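Dristside Coffee Corner — Gallery

Welcome to the gallery of our coffee corner at Dristside. My name is Delali Addo and I take care of the small page for the people who drink coffee on our floor. We began in June with one machine for 17 persons, and since then I receive many questions about it, so I put the most useful things in one place.

We drink mostly Handen, the medium roast, and on Tuesday there is also Pradidov, which is stronger. The pods come in a box of 100. When only 6 are left in the drawer, please write it on the paper at the door and I will order the next box.

Some habits that we agreed together: fill the water before your cup and not after it, take out the used pod, and leave the lid open for a short time so the inside can dry. Sugar is in the Aydoğan tin. The cleaning takes two minutes — a wet cloth for the outside, a soft brush for the pod holder.

If you want to have your own mug on the shelf, write your name under it. Mugs without a name go to the guests.

The black single-serve coffee maker with its lid up. The round pod holder is the part to brush, and the curved handle of the lid is silver-gray.

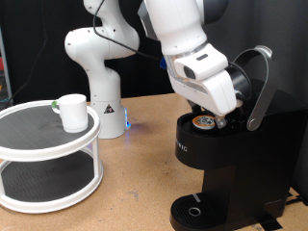 How often should the pod holder be cleaned?

Once a week is enough for normal use. If the coffee begins to taste bitter or it runs slowly, clean it the same day and run one cup of plain water through before the next pod.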